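In Praise of the Badly Folded Towel

My mother ironed pillowcases. I say this with love and some exhaustion, having stood beside her through a good part of my childhood handing her the damp ones, and having carried into my own adult life the firm belief that a household could be judged by the state of its linen shelf. Hers was a marvel. The edges lined up like the pages of a book, the bath towels sat under the hand towels, and if you wanted a washcloth you asked for it, so that she could take it out herself and keep the pile straight.

I have come to think she was wrong, or at any rate that she was right about her own shelf and I was wrong to make it mine, and I would like to make the case for folding things badly. By badly I mean quickly, by whoever is standing nearest, in whatever shape the cloth will go into, and then put away. I don't mean leaving it all in a heap on the chair, though I have some sympathy for the chair too, and I may come back to it.

Let me begin with fitted sheets, as everybody who writes about laundry seems obliged to. I have read the instructions. I have tucked one corner into another corner and then that pocket into a third, and I have laid the whole business on the bed and smoothed it, and I have ended with something shaped like a large dumpling. For years I would shake it out and try again. I once spent most of a Sunday afternoon in April on four sheets, with the window open and the neighbors' children shouting happily in the yard, and when I was done I had four dumplings of slightly better character. They went in the closet and I shut the door. And a few days later I took one out, snapped it open over the mattress, and every bit of that afternoon was gone in one second.

I suppose that was when I started to wonder who the folding was for. A shirt, I grant you, shows its creases when it is worn. A tablecloth will lie there all through dinner with a ridge down the middle. But a towel is going to be rubbed on a wet head. A dish towel is going to be thrown over a shoulder. The dust rags, which I am ashamed to say I also used to fold, are going under the sink.

There is a whole way of thinking on the other side of this, and I want to be fair to it. My friend Noémi Szénási folds beautifully. She does the sleeves first, then the sides, then the thirds, and her drawers open onto rows of little upright bundles, every color where you'd expect it. She finds it restful, and when I have sat with her while she does it I have found it restful too, in the way it's restful to watch someone else row. She told me once that it is the only part of the week when her hands know what they're doing and her head can go wherever it likes. I believe her completely. If folding is your rowing, then please row on, and skip the rest of this and go have a nice cup of something.

My quarrel is with the rest of us, who fold to her standard without getting her pleasure from it. We do it with our jaws tight. Worse, we do it after someone else has already done it. I used to wait until my husband had gone out of the room and then take his towels down and fold them over again, in thirds, with the seam to the back. I thought he hadn't noticed. Of course he had noticed, and what he did, being a sensible man, was stop folding towels. Why wouldn't he? I had shown him, without a word, that his work was only a sort of rough draft of mine. It took me an embarrassing number of years to see that I had built my own complaint with my own two hands, and that every time I sighed over the basket I was sighing at something I had arranged.

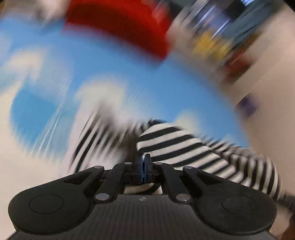 Laltstead Neighborhood Club - Home and Household Group

I was going on in this way to Nawal Benmoussa, who belongs to the same group and has raised a larger family than mine in a smaller house, and she laughed at me for some time. Her rule, when her children were little, was that anything folded stayed folded. If a six-year-old rolled a T-shirt into a ball and pressed it flat with both palms and called it done, it went into the drawer as a flat ball. She said the first month was hard on her. She said she would open the drawer and close it again and go for a walk. But all of her children can run a house now, and not one of them apologizes for how they do it, and I find I admire that more than I ever admired a straight pile.

Cloth is a funny thing to be strict with, when you think about it. Plates stack because they were made to stack. Books have corners. But a piece of fabric has no shape of its own to return to, and it will slump and slide and take on whatever the air and the washing machine have told it to be. You can be as careful as you please with a striped dishcloth, and get the stripes running dead straight, and it will still shift a little when you set it down, like a cat being put off a lap. I used to take this personally. Now I find it rather good company. It is the one thing in the house that has never once pretended to be finished.

I know there are products for this. There are always products. I have owned the plastic board that you lay the shirt on and flip, left side, right side, bottom, and I can report that it folds a shirt well and that the board itself fits in no drawer or closet known to me. I have owned shelf dividers. I have owned a set of linen baskets with little chalk tags, and I wrote on the tags in my best hand, and by the end of the season the one marked "Guest" was full of swimsuits. Each of these was bought in a hopeful mood and I don't regret the hope. But I notice that I was always buying the next thing on the day I felt worst about the last pile, and a person in that state should probably be given a sandwich and kept out of stores.

Here is how we do it now, for anyone who wants to try it. The clean laundry goes on the bed, all of it, so that it has to be dealt with before anyone can sleep. Whoever is home comes and stands around it. Towels get folded in half and in half again, and where they stop is where they stop. Sheets go inside one of their own pillowcases, all in a bundle, fitted sheet included, and I would like to thank whoever thought of that, because it has given me back a great many Sundays. Socks are matched if the match is in plain sight, and otherwise they go in a bowl. Underwear isn't folded at all. Clothes that someone cares about are folded by the person who cares.

And you must not fix it. That is the whole trick and it is also the hard part, and I won't claim I've mastered it. There was a bath towel last week with one corner hanging down like a tongue, and I went past it several times on perfectly invented errands. I did leave it. My hand was on it once, I'll confess, but I left it.

A few people in the group have told me this will end in disorder, that once you let the towels go the rest of the house follows. I can only say that it hasn't gone that way with us. The laundry gets put away sooner, for one thing, now that it's a small job and there are more of us doing it, and the basket that used to sit at the foot of the stairs for days with its reproachful look is usually empty and back where it belongs. My son puts his own things away. They look dreadful. He can find every one of them.

As for the chair, I said I might come back to it. Most bedrooms have one, and on it live the clothes that are too clean to wash and too worn to put back with the others, and I've never read a system that has a good answer for them. I tried hooks. I tried a special shelf. What I think now is that the chair was the answer all along and only wants a little respect - a sturdy one, with a decent back, and a gentle understanding that it gets cleared on laundry day with everything else.

My mother came to stay in the fall, and on her second morning I found her in front of the closet with the door open. She stood there quite a while. Then she took out a towel, looked at it, and asked whether the boy had done these. I said he had. She went off to have her shower, and when I looked in later the pile was just as he'd left it, leaning a bit to the left.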